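# Review: Carholm two-arm bench kit, after one term in a student club

Our robotics club bought the Carholm kit for the tabletop event at the Nirkow student competition, where teams have to clear and set a small table with two arms. This review covers one term of use by a group of mixed experience. I ran the bench and kept the log.

**Assembly.** Both arms bolt to a common beam at the front edge of the table. Two students finished the mechanical work in an afternoon. The manual skips the step where base spacing is set, and ours had to be redone. Mark the spacing on the beam before tightening anything.

**Cabling.** This is the weakest part of the kit. The cables to the wrist modules run outside the links and need a generous loop at the elbow. Too little slack and the connector pulls out at full reach; too much and the loop catches on the other arm. We settled on hook-and-loop ties at two points per arm and check them at the start of every session.

**Grippers.** Adequate for cups and mugs. The fingers are blocky, so thin handles are hard to approach from the side, and students soon learned to grasp by the rim or body. Flat coasters are the hard case. Folded cloth works if the top layer is pinched first – the second arm can then hold the lower edge.

**Software.** The Hendriks control package installs without trouble. Calibration takes 220 seconds for the pair and has to be repeated after any hard contact. Error messages are numeric only. Code 3822 is a joint limit fault and is the one beginners will see most. Print the table of codes and tape it near the bench.

**Teaching value.** Good. Karlijn Verbeke, our faculty adviser, assigns one student to each arm and makes them agree on a handover plan in writing before they run it. Collisions dropped once this became the rule.

**Alternatives.** We tried the Plendby arms in May. They are quieter and have internal cabling, but the reach is too short for a full tray task.

**Verdict.** Recommended for clubs with at least one member who can crimp a connector. Order spare cables with the kit.
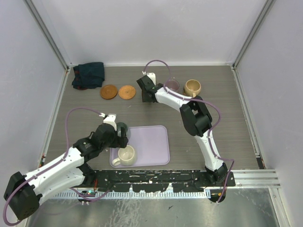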